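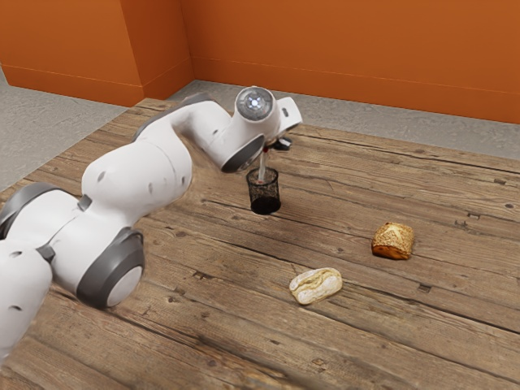

3. Installation de la table à neige et première mesure

Cette partie du guide s'adresse aux observateurs du réseau Nedia qui ont déjà reçu leur numéro de poste. Si vous n'avez pas encore ce numéro, lisez d'abord la partie 2.

Matériel fourni dans le colis Prusen :
– la table à neige (plaque blanche, côté lisse et côté rugueux) ;
– la règle graduée en millimètres ;
– quatre piquets de repérage ;
– le cylindre collecteur, avec son tube intérieur ;
– le carnet de relevés, 100 feuilles.

3.1 Choisir l'emplacement

1. Cherchez un terrain plat, à l'abri du vent fort mais ouvert vers le ciel. Un jardin entouré d'une haie basse convient bien.
2. Gardez entre la table et l'obstacle le plus proche une distance égale à deux fois la hauteur de cet obstacle.
3. Évitez le dessous des toits et des fils électriques. La neige qui tombe d'un toit fausse la hauteur pour plusieurs jours.
4. Notez l'altitude du poste dans le carnet, page 1. Pour le poste de Jandon, par exemple, on a écrit 432 m.

Attention : ne posez jamais la table sur une dalle de béton ou sur du goudron. Ces surfaces gardent la chaleur du jour et la première neige y fond par le dessous. 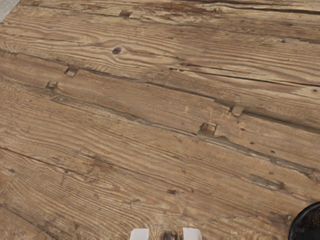 Faut-il déplacer la table pendant l'hiver ?
Laissez-la à la même place du premier au dernier relevé, même si un endroit voisin vous semble meilleur. En cas de travaux obligatoires, prévenez le réseau et notez le jour du déplacement dans la colonne « Remarques ».

3.2 Poser la table

1. Enlevez les feuilles et les cailloux, puis égalisez le sol.
2. Posez la plaque avec le côté rugueux vers le haut. Le côté lisse laisse glisser la neige sèche.
3. Contrôlez l'horizontale dans les deux sens.
4. Plantez les piquets à chaque coin, à une main de distance de la plaque. Ils servent à retrouver la table quand elle est recouverte.

Remarque : les anciens piquets en métal, livrés avant le mois de juillet, sont encore acceptés. Il faut seulement peindre leur pointe haute avec une couleur vive.

3.3 Mesurer la neige fraîche

La mesure se fait le matin, toujours à la même heure, et à l'heure d'hiver pour toute la saison.

1. Enfoncez la règle verticalement jusqu'à toucher la plaque. N'appuyez pas plus fort quand vous sentez la résistance.
2. Lisez la hauteur avec les yeux au niveau de la neige.
3. Répétez en trois points de la plaque et calculez la moyenne.
4. Arrondissez au demi-centimètre.
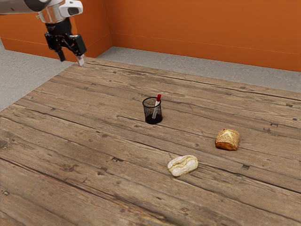
5. Écrivez la valeur tout de suite dans le carnet, avec un crayon. L'encre coule si une goutte tombe sur la page.
6. Nettoyez la plaque et remettez-la au niveau de la neige autour, afin que la prochaine chute soit mesurée seule.

S'il n'y a pas de neige nouvelle, écrivez 0. S'il est tombé quelques flocons sans épaisseur mesurable, écrivez « tr » (traces). Une case vide veut dire que personne n'a fait l'observation – ce n'est pas la même chose qu'un zéro.

3.4 Équivalent en eau

1. Retirez l'entonnoir et le tube intérieur du cylindre avant les premières gelées.
2. Après la chute, rentrez le cylindre et laissez fondre la neige à la température de la pièce, avec le couvercle.
3. Versez l'eau dans le tube intérieur et lisez en millimètres.

Attention : ne faites pas fondre la neige sur un poêle. Une partie de l'eau s'évapore et la valeur devient trop petite.

Pour les postes au-dessus de 800 m, comme Padilla, le vent vide parfois le cylindre. Dans ce cas, prélevez une colonne de neige sur la table avec le cylindre renversé, et ajoutez la lettre C après la valeur.

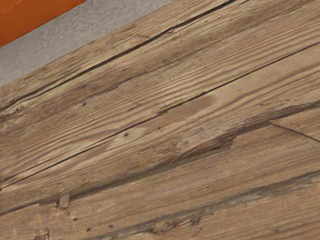 Charito Barredo nous écrit que, à son poste, la colonne se casse souvent quand la neige est très légère, et qu'elle glisse maintenant une petite pelle plate sous le cylindre avant de le soulever. Cette méthode est acceptée. La pelle doit être plus large que l'ouverture du cylindre.

3.5 Envoyer les relevés

1. Recopiez les valeurs de la semaine sur la feuille détachable.
2. Vérifiez le numéro de poste en haut à droite.
3. Envoyez la feuille à Remedios Barredo, réseau Nedia, et gardez le carnet chez vous.

Les corrections se font en barrant l'ancienne valeur d'un seul trait, pour qu'elle reste lisible. La mesure de la hauteur totale au sol est expliquée dans la partie 4.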